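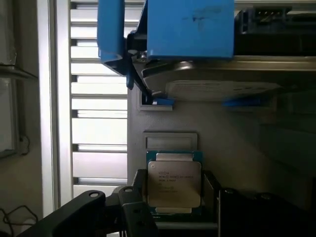
3.2 刻印の判読と記録

回収品の同一性を確かめる手がかりは、原則としてヒートスプレッダ表面の刻印に限られる。搬出元のCundivellから渡された台帳には筐体ごとの構成が記されていたが、プロセッサ単体の記録はなく、取り外した時点で筐体との対応が失われたものも少なくなかった。そこで本研究では、820個のサーバ用プロセッサについて、刻印の各行をどこまで判読できるかを個体ごとに記録し、その結果を在庫管理用のデータベースMidaに登録した。

判読は2名の作業者が別々に行った。一人はMaltanceの検品担当者、もう一人は著者の一人(Yusuf)である。両者は互いの結果を見ずに、製品系列、型番、動作周波数、ロットを示す文字列の順に読み取り、読めない文字は該当する桁を「?」として残した。前後の文字や台帳からの推測で桁を埋めることは禁じた。予備作業の段階で、台帳を手元に置いた作業者が実際には見えていない数字を書き込む例があったためである。

一回の読み取りは10秒を上限とした。この値は現場の検品作業に合わせたもので、時間をかければ読める刻印があることは承知している。上限内に読み取れなかった行は「判読不能」とし、後日、角度を変えた斜光の下で再確認した。再確認の結果は別の欄に記入し、初回の記録は上書きしていない。

刻印の見え方には、同じ個体の中でも行による差がある。図2の個体では、二行目が「INTEL XEON E5」と読めるものの、続く型番はぼやけて確定できない。その下の行は末尾がGHzの表記で終わっているように見える。さらに下にも薄い文字の行があるが、内容は読み取れない。このような場合、系列の欄には文字列を記入し、型番の欄は空欄にせず「存在するが判読不能」と記録する。空欄は、刻印そのものが認められない個体にのみ用いた。

この区別を設けたのは、後の工程での扱いが異なるからである。型番の刻印が存在する個体は、洗浄後に再び読み取りに回すことができる。一方、研磨や薬品によって刻印が失われた個体は、洗浄しても情報が戻る見込みがなく、通電して識別情報を読み出すまで型番不明の箱に置かれる。当初の記録様式では両者が同じ空欄となっており、型番不明の箱を開けるたびに全数を見直す必要があった。

洗浄は、残ったサーマルグリスを不織布で拭い取ったのち、イソプロピルアルコールを含ませた布で一方向に拭く手順とした。往復して拭くと、溶けたグリスが刻印の溝に戻り、かえって文字が薄く見えることがある。綿棒は蓋の縁に繊維が残るため使用を中止した。基板側には液が回らないよう、蓋の中央から縁に向かって拭き、縁の手前で布を離す。裏面の接点は別の工程で扱い、この段階では触れない。

照明については、正面から光を当てると金属面の反射が刻印と重なり、細い文字から先に失われる。作業台では光源を個体から400 mm離し、低い位置から側方に向けて固定した。読み取りにくいときは光源を動かさず、個体のほうを傾けるよう統一した。光源を動かす作業者がいると、次の作業者が元の位置を再現できず、記録の条件が揃わなくなる。

個体を持つ際は基板の側面を挟み、蓋の上面には触れないこととした。指紋は刻印の判読にほとんど影響しなかったが、手袋に付いたグリスが次の個体に移ると、回収時の汚れと区別できなくなる。手袋は見た目の汚れにかかわらず、トレーを替えるたびに交換した。

二人の読み取りが食い違った個体は、第三の作業者(Doucet)に渡した。食い違いの多くは型番の末尾とロットの文字列に集中し、製品系列の行ではまれであった。とくに「0」と「D」、「8」と「B」の取り違えは洗浄後にも残り、文字の形だけで判断することの限界を示している。第三の作業者にも判断がつかないものは、二通りの読みを併記したまま登録し、通電試験の結果を待った。

版の表記を示す小さな印や蓋の隅の丸い印は、今回は集計の対象としなかった。これらの印は個体の向きを揃える際に参照することはあるが、回収品の分類に用いるには作業者間で呼び方が定まっていない。Midaには自由記述の欄を設け、気づいた点があれば書き込めるようにしたが、記入の有無は作業者によって大きく異なり、次節の分析からは除外している。

登録を終えた個体は、判読の結果にかかわらず一個ずつ帯電防止の仕切りに収め、仕切りの番号を個体番号とした。蓋にラベルを貼る方法も検討したが、粘着剤の除去に手間がかかり、刻印の上に貼られる事故も起きたため採用しなかった。仕切りから出した個体は、読み取りが終わるまで他の個体と並べて置かないこととし、元の仕切りに戻してから次の番号に進んだ。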